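Astton Home Court Pro hoop: one season in the driveway

By Akosua Boateng
February 25, 2020
14 comments | 62 shares

I put off buying a real hoop for years because my kids were happy with the little plastic one. Then my daughter made her middle school team and wanted to shoot every single night, so we went for the Astton Home Court Pro from Sallmont Sports. It was $447 with delivery, and I winced a bit!

Putting it together took my brother and me most of a Saturday-length day (bring snacks). The pole goes up in three sections and they fit tight, so lay them on a towel and tap them home with a rubber mallet. The instructions skip a washer on the backboard bracket, and we had to take the whole thing off again to put it in. The base holds sand or water. We used sand, 600 pounds of it, and it has not budged in the wind.

The rim is my favorite part. It has a proper breakaway spring, and it gives just enough when my nephew hangs on it, which he has been told not to do. The backboard is a little dead compared to the one at the Pondbridge rec center, so bank shots drop short until you get used to it. The height crank is smooth but squeaks like crazy.

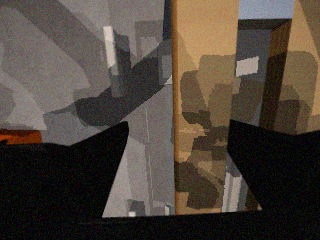 The net was the one real letdown. Ours frayed at the bottom loops by the end of the first month, and I swapped it for a heavier one from Kpodo that cost next to nothing. While I was at it I ordered court paint for the key, and now I can't settle on colors. My daughter wants purple, so we'll see in May.

Would I buy it again? Yes, with the better net in the same order. Four stars out of five.

Recent reviews
Kpodo all-weather net, two-pack
Sallmont indoor/outdoor ball
Ball pumps under ten dollars
Best knee pads for middle schoolers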